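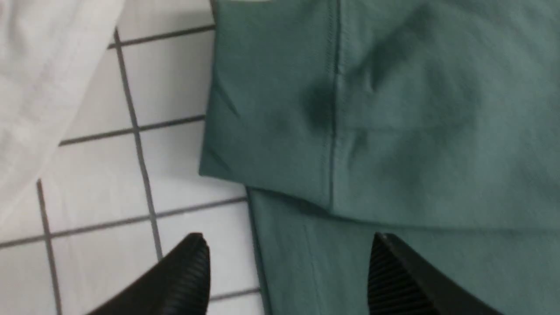 Iona Gillies thinks I should give up the night bus to Helton and take the early train from Cairns, even if it means that I sleep one night less in my own bed. She told me so at lunch, very calmly, with her mouth full of bread. Her opinion is that a person who arrives at five in the morning is good for nothing until noon, and that I will then be unpleasant to my aunt.

I thought about it the whole afternoon. The train costs 189 and the bus is much cheaper, but I have taken the bus two times before and both times my neck was bad for days. Also the bus stops at Skakon for a long pause, in a parking lot with one lamp, and the driver makes everybody go out. In September this is still pleasant. Last time it was winter and I stood beside the drinks machine and read all the labels.

In the evening I wrote to my aunt to ask which arrival is better for her. She answered only that the plums are ready and that I must bring jars. She did not say how many. I have some jars from the honey, but I am not sure that the lids are still good.

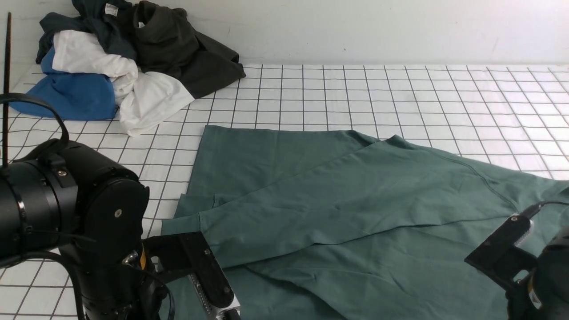 Packing is always the part where I lose my patience. My mother could put a whole family in one suitcase, and I cannot put one person in it without sitting on top. I start with the biggest pieces, lay them flat and then bring the sides in, and I always get one long crease across the middle, like on the green one, which I will see again when I open the bag. My aunt irons everything, even kitchen towels, so she will notice it too. She will say nothing and take the iron out of the cupboard.

I want to bring her something from the shop in Dovunis Street, maybe the dark tea that she liked. They had a tin of 200 grams and a paper bag of 499, a strange number, and I asked the lady if it was a mistake. She said no, it has always been so. I did not buy either one yet.

It is ten past eleven now and I still have no ticket. I looked at the train once more and there are seats by the window. Iona will be too happy if I do what she says. I will decide tomorrow, after I have called about the jars.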